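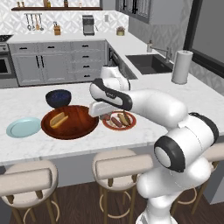

The Wastau Kitchen Challenge is a student robotics competition in which teams program a simulated arm to handle food and tableware in a virtual home kitchen. It is run by the Fuvico robotics club and is open to high school and college teams of up to 6 members.

History

The contest grew out of an evening class taught by Baoshan Cao, who wanted assignments that students could finish without access to a lab. The first public round opened on 17/11/2022 with 24 teams. The next one drew 37, and the final was moved to June to avoid exam season.

Format

All teams work with the same arm and the same set of kitchens, supplied as a download. Tasks include moving sausages between plates, placing a bun on a tray and clearing bowls from a counter. Object positions change from run to run, and the final uses layouts that teams have not seen before – a rule added after the first round.

Scoring is automatic. Points are given for each item placed and taken away for drops and collisions. The highest score to date is 424, set by team Tesfamariam.

Software

Entries were at first written in Flasance, a scripting tool made for the class. Python has been allowed since the second round. Teams must submit their code with a short written report.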